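Tabletop arm cell, weekly check - Menow bench, Wemham workshop

Filled in before the first run, power on, arm parked. I keep my comments long so the next person doesn't have to come find me. 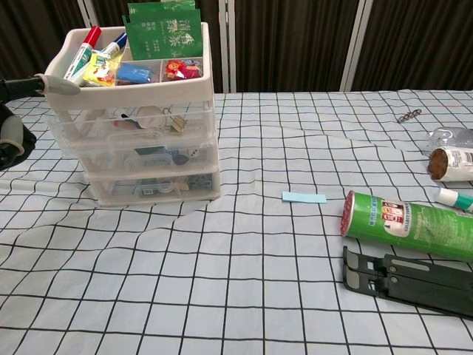
1. E-stop: OK. Pressed it, arm dropped out, reset fine. The button still feels a bit mushy to me, but it does latch.

2. Fingertip covers: OK for now. No splits. These have 176 hours on them and we swap at 1,000, so there's loads left - just wipe them with a damp cloth, please, no solvent!

3. Gripper screws: FIXED. One was loose again (same one as in April, grr). Snugged it up and put a paint mark across the head so we can see if it creeps.

4. Cable slack at the wrist: OK. I swung it through the full range twice and nothing snagged.

5. Tablecloth: WATCH. Smooth it out before you start, and check the fingers clear it at the lowest pick height. I set that to 9 mm and I'd leave it there.

6. Drawer pull test: OK, 5 pulls out of 5 at low force. If the unit starts sliding toward you, stop and turn the force down, don't hold it with your hand.

7. Speed limit: OK. Still on the slow Tovar profile.

8. Spares: LOW. One pair of covers left in the Merkevwood cabinet. I've asked for more, no date yet.

Good to run. Item 5 gets another look after lunch.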